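Cirkier veg swap is back, and it's bigger

Oct 19, 2018

I popped along to the Cirkier veg swap and came home with far too many marrows!
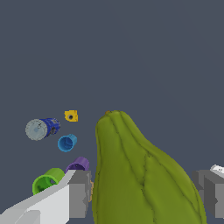 About 200 of us turned up, up from 19 at the first one in August, and Alper Yüksel's pickled beans were gone by noon – I got the last jar.

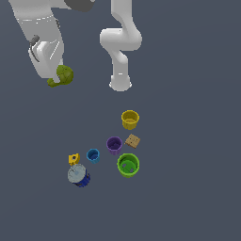

A lumpy green one, held from above.

Next stop is Skaserier, where the hall holds 300.

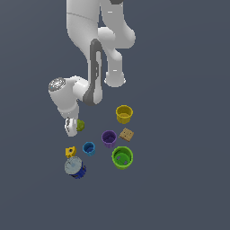

Entry is 2 pounds, or free if you bring something you've grown – and yes, windowsill herbs count.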